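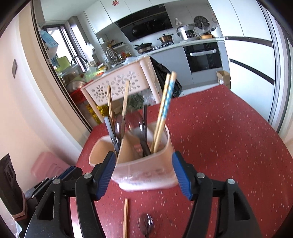

Utensil holders: frequently asked questions

This page covers the care and loading of countertop utensil holders in shared kitchens, and replaces the October version. Questions are grouped by how often they come in. Where an answer mentions a divided holder, it means one with an internal divider, like the pale pink one with chopsticks, scissors and translucent spoons standing in it. The answers apply equally to the Brurach and Clodeo models.

Which way up do spoons go?
Bowl up, handle down. The bowl drains down the handle and the part that touches food stays clear of the base. Ladles too wide for the rim go on a hook.

Which way up do scissors go?
Handles up. Open the blades slightly and dry the pivot with a cloth before putting them in.

Can chopsticks share a compartment with spoons?
Yes, if they can lean apart. Plain wooden chopsticks packed tightly together dry slowly and may darken at the lower end. Keep patterned pairs together so they are easy to match.

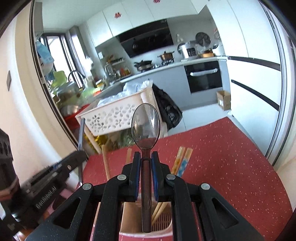 Spoon held bowl up over the white holder with the slatted inner basket.

How often should the holder be emptied and washed?
Every 2 days. Lift out the inner basket if there is one, wash both parts with dish soap, and dry them upside down. Water left in the base is the usual source of odor.

Is the dishwasher safe for plastic holders?
Check the base for a marking. Unmarked holders should be washed by hand in warm water.

How much can a Clodeo holder carry?
The Clodeo is 116 mm across at the rim and is rated for 2000 g. Tall utensils tip it before weight does, so put anything over 272 mm toward the middle.

What about pieces left lying on the table?
Rinse them before they go back. A stray chopstick or spoon goes in with the next wash.

Who handles replacement parts?
Danai Petridis for dividers, Renzo Negri for inner baskets. Give the model name and the rim width.

Last reviewed Fri 17 January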